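Mobile Robot Home Readiness Inspection
Form 8, simulated residence, with inspector's comments
Site: Treltex home model, Diltden build
May 2026

Mark each item PASS, FIX or N/A. A blank is treated as a FIX, and so is "see previous form," which I have now read on enough forms to last me. The comments under the items are mine. They are binding even when they sound grumpy.

The same rules apply to a simulated home as to a real one. If the robot would get in trouble for it on a real floor, it gets in trouble for it on a rendered one. The repair bill is smaller and the paperwork is identical.

SECTION A. FLOORS AND ROUTES

A1. Every planned route is at least 600 mm wide at its narrowest point. PASS
Measured from the model, with the furniture where it stands today and where the original layout drawing swore it would stand. These were two different measurements.

A2. Rug edges are entered in the map as edges. FIX
The Dandel map had the rug down as a color. A color does not catch a caster. Enter the outline, corners included, and rerun the route check.

A3. Wheeled furniture and mobility aids are tagged as movable. FIX
Walkers and office chairs go in as movable even when they have not budged in 473 runs. A person's walker is also a no-touch item. The robot goes around it and does not tidy it, however helpful it may be feeling. 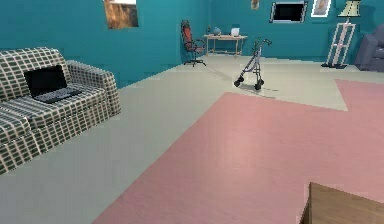 Main room with walker, desk and rug. Refer to A2 and A3.

A4. Furniture corners at the height of the robot's body are padded in the collision model. PASS
Padded generously. Somebody had a bad afternoon with a table at the last site and it shows.

A5. Keep-out zones are saved with the map and survive a restart. PASS
Tested by restarting. Please do it this way too. Reading the settings page and nodding does not count as a test.

SECTION B. TABLES AND HANDLING

B1. Each surface has a load limit and a reach limit on file. PASS

B2. Glass items have their own grip setting. FIX
The grip setting for glass was copied from the one for mugs. The comment field beside it said "should be fine." Those three words account for a good share of my working life.

B3. Containers are recorded as open or closed before the robot is asked to put anything in them. PASS

B4. Chairs at a table are treated as occupied unless confirmed otherwise. PASS
The old Amissah rule, and still the best one on the form. It costs a few seconds per task. Spend them.
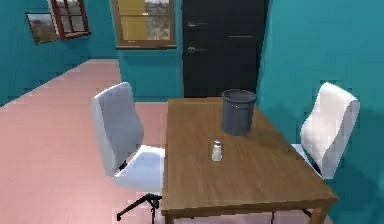
Does a stop button test still count if the run was only simulated?
It counts toward this form, and it has to be repeated on the physical robot before anyone signs the site release. Write both dates on the release sheet.

B5. Dropped-item behavior is defined. FIX
At the moment the defined behavior is to continue with the next task. I admire the attitude. Change it to stop, report, and wait.

SECTION C. DOORS AND BLIND CORNERS

C1. Each door is listed with its handle type, and the type matches the model. FIX
Knobs and levers are different jobs for a gripper. The list had every door in the house under "handle, standard," and no such thing exists in my experience.

C2. A closed door is treated as a door with a person behind it. PASS
Slow approach, audible notice, pause. The pause was cut from an earlier version to save time and has been put back by me.

C3. The robot slows before outside corners. FIX
Speed drops at the corner itself, when the surprise has already been delivered. Move the slow point back along the route. 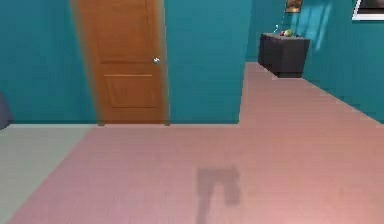 The same goes for recesses and short passages, which tend to get mapped once and forgotten. A route that ends in a recess needs a way out that doesn't depend on turning in place, and the way out has to be tested as its own run. I asked for 29 corner runs and received 8, along with a note saying the other results would have been similar. They may well be. Send them anyway.

C4. Patches of light and shadow on floors and walls are not read as obstacles. PASS
Passed on the second try. On the first, the robot declined to cross a sunbeam.

SECTION D. SEATING AND PERSONAL ITEMS

D1. Soft furniture is excluded as a place to set things down. PASS

D2. Personal electronics are on the do-not-move list by default. FIX

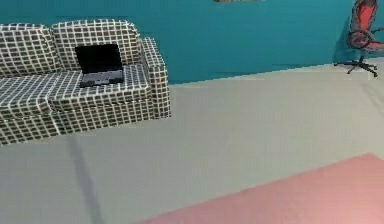 Default lists are written by people who keep their belongings on desks. The list in this build protects electronics on desks and shelves and says nothing about seating. Meanwhile the laptop is open on the sofa cushion, next to the armrest, where plenty of people leave theirs. A dark screen is no evidence that a device is finished with, so please don't add a rule that says it is. Extend the list to every surface in the home, seating included, and have the robot ask before it touches anything on it.

D3. Cleaning routes keep clear of the front of occupied seating. N/A
No occupants in this build. The item comes back to life when the August build adds them.

RESULT
Not released. Correct all items marked FIX, rerun sections A and C in full, and resubmit on a fresh form. Crossing out FIX and writing PASS over it in different ink has been tried.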